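Notebook, Peltska bench
Dec 15, 2019

Reran the blur filter comparison. Still not convinced by the number everyone likes.

Background, for whoever picks this up: the claim in the September notes is that dropping blurred frames before training gives a better grasp policy. Set A was the full hand-held demos, 131 of them. Set B was the same demos with frames under the sharpness cutoff thrown out. B beat A on the Damasceno parts and we all nodded. What bothers me is that B was also trained later, on the newer Clodus loader, and the loader changed how gripper width gets lined up with the frames. So two things moved and we credited one.

Today: both sets through the same loader, same seed, same number of steps. Training finished before lunch. 18 rollouts each. B is ahead by 2. I would not bet a sandwich on that. Last time the gap looked much larger, and I now suspect most of it was the alignment fix.

Also went through what the filter throws away. The score is computed on the whole frame, and the fingers take up a good part of it. They stay put relative to the camera, so they keep their edges when everything else is smeared, and they pull the score up. Some frames pass on the strength of the fingers alone. Others with a plain background and no real motion get thrown out for having no texture. It's a sharpness filter in name, partly a "how much stuff is on the table" filter in practice.

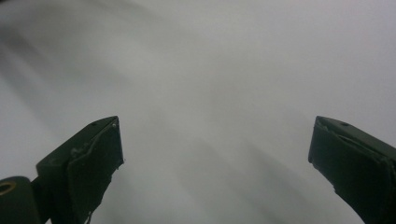
Does throwing out the blurred frames help the policy at all?

Probably a little, during the approach, but nothing we have measured separates that from the loader change. The fast swings are where the blur is worst, and the policy hardly needs the view there since the width and pose signals carry it.

Mask test: blanked the fingers with a fixed mask and rescored. The ranking of frames changes a lot. Cutoff of 80 makes no sense on the masked scores, everything falls under it. Did not pick a new one today. If I tune the cutoff against the same rollouts I'm judging with, I'll get a nice result and learn nothing.

Fixed mask is crude too. The fingers move when they open and close, so it has to cover the full travel, and then it eats the part of the view you care about right before contact. Could use the width reading to pick from a few masks. More work than I want to do for a gap of 2.

The Gedamon write-up still says filtering "clearly improves" grasping. Asked for that line to come out until there are repeats. No reply yet.

To do
- three seeds per set, same loader, before anyone quotes a number
- set C: drop frames at random, same count as B drops. Should have been the control from the start
- split failures by phase (approach / close / lift)
- old loader on set A again, to see how much the alignment bug cost
- look at the pads before the next collection run

If C comes out level with B, I'm taking the filter out of the pipeline. Left the masked scores next to the originals in the shared folder, same file order.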